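Section 4: Hanging and Filling the Party Arch

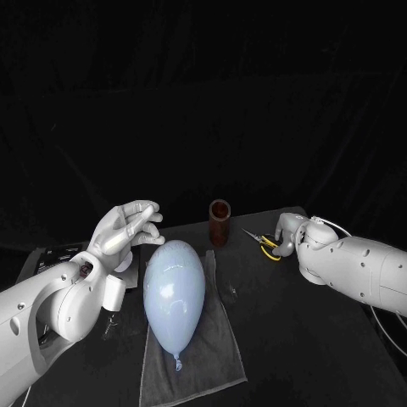 Clarport, December

You have now built the Fallska arch frame, or you have skipped Section 3 and will be back. Set aside an evening for what follows. The carton says 25 minutes, a number supplied by the sales office.

Before you start, check that both feet are locked. A locked foot clicks. An unlocked foot also clicks, but more quietly, so push down on it and see if it slides.

1. Inflate the balloons with the hand pump. Stop when each one is 10 inches across on the sizing card. The neck should still feel soft.

2. Tie them in pairs, neck to neck. Two pairs twisted together make a cluster of four.

3. Starting at the left foot, press the first cluster onto the pole and wrap one balloon around its neighbor to hold it.

4. Add clusters upward, turning each one a little so the colors spiral. If they form stripes instead, tell your guests you wanted stripes.

5. When you reach the top joint, stop and fill the other side from the foot up. Meet in the middle.

6. Tuck the small balloons into the gaps with the glue dots supplied. Dots go on the balloon first, then on the arch. They will also go on your sleeve.

CAUTION: Keep uninflated and broken balloons away from children under eight. Pick up the scraps right away — dogs are quick.

CAUTION: Do not fill the balloons by mouth. Everaldo Batista in our workshop did a full arch this way and had to lie down in the stockroom.

Note: Latex goes cloudy in sunlight. For an outdoor party, put the arch up no more than 4 hours ahead, in the shade.

Note: Spare glue dots are sold in packs of 7. Why seven is a question for Nogueira, who make them.

To take the arch down, go to Section 5.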